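Notebook, September, afternoon
Push-button stations for the Prorura bench 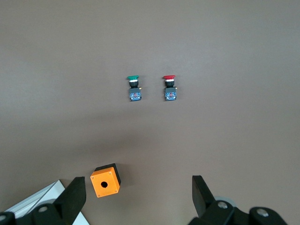
Green mushroom head is for start, red for stop. Both have the blue contact block with the terminal screws at the side. The orange box only takes one switch, so the stop goes in it and the start waits for a second enclosure. Nicanor is asking Verkell for one.

Checked the red one with the meter before fitting. Open contact reads fine. Closed contact gave 2 ohms on the first press, then settled. Will repeat after it is mounted.

Cable from the box to the panel: cut 400 mm, label 33 at the panel end. Label 36 stays reserved for the start.

To do: find the locking nut wrench, last seen with Eliseo. Ask him if he wants the box left or right of the vise.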